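FOR IMMEDIATE RELEASE

18 June 2018

Kurgate tableware range goes on sale in 39 more stores

TRERKULAU - Housewares maker Grosent is adding 39 stores to the list carrying its Kurgate range. First deliveries went out this morning, the rest by end of the month. Full store list on request.

Kurgate launched in January with plates, bowls and mugs. Sold online only until now. Customers kept asking where they could pick up a bowl and feel the weight of it before buying, so that is what the new displays are for. Every store gets a shelf unit and a set of open samples.

Also new: a serving dish and a small pitcher, both in the Eide glaze (matte, off-white). The Eide pieces are dishwasher safe. Please note the pitcher is not for oven use, an earlier notice got this wrong and we are sorry for the mixup.

Prices stay the same as online. Replacement lids can be orderd at the counter, allow two weeks. Returns to any store with a receipt, including online orders. 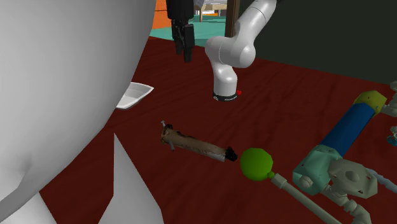 Gift sets follow in the fall. Four-piece and eight-piece, boxed. Retailers who want them for the holidays need to get orders in early, the first run is 1222 sets and there wont be a second before the new year.

Trade customers: new price sheets are ready. Minimum order unchanged. Samples of the Eide glaze are availible from the Trerkulau office while they last.

Press contact: Grosent press desk, Trerkulau, extension 146

ENDS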